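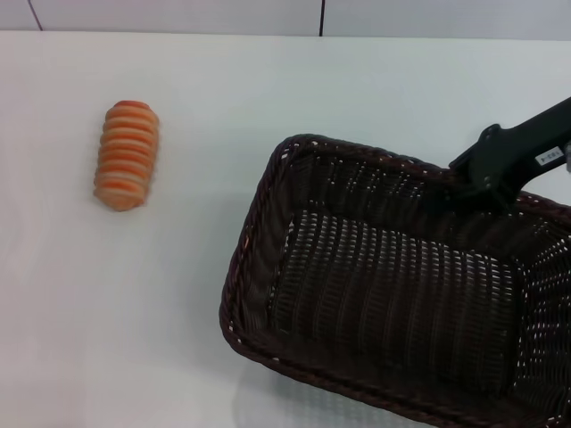
Ribbed roll on a white tabletop.

Recording a daily serial on the Grorell box

Read this section before you set up a series recording. You need a paired remote and a finished channel scan.

1. Press Guide and move to the next showing of your serial.
2. Hold OK until the recording menu opens.
3. Choose Whole Series. Choose New Episodes Only if the channel repeats the evening episode the next morning.
4. Set Extra Time at End to 7 minutes. Family dramas often run over, and the closing scene is the part most often lost.
5. Press Save. A red dot shows next to every episode in the guide.

Note: When a show moves to a new time slot, the box follows it by title. If the channel changes the title, even by one word, set up the series again. 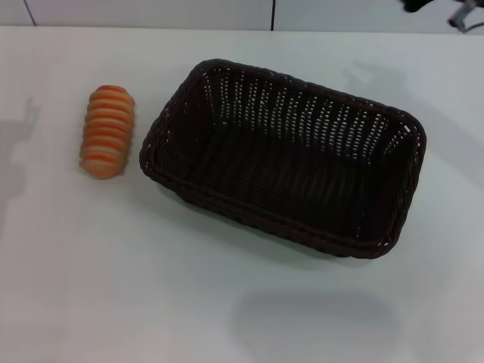 Roll and dark brown woven basket.

Keeping and deleting episodes

1. Open Library and select the serial.
2. Press Options, then Keep Limit.
3. Choose 3, 18 or 75 episodes. The factory setting is 18.
4. To protect one episode, such as a wedding or a finale, highlight it and press Lock.

Caution: At the keep limit, the oldest unlocked episode is erased with no warning. Erased episodes cannot be brought back. 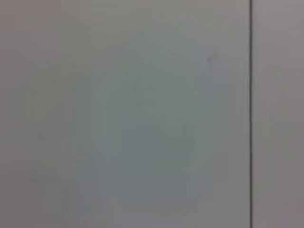 Reading time: 3 minutes

Hiding spoilers

Episode summaries come from the channel and may give away the plot. To hide them:

1. Go to Settings, then Guide, then Summaries.
2. Select Hide Until Watched.
3. Enter your PIN if asked.

Summaries stay hidden on the main box only. On a Braken second-room player, repeat the steps there.

If an episode did not record, check these first:

The box was unplugged or had lost its signal.
Two other recordings were running at the same time.
The disk was full of locked episodes.

Section revised 2020-06-02 by Adjoa Frimpong. For subtitles and audio language, go to the next section.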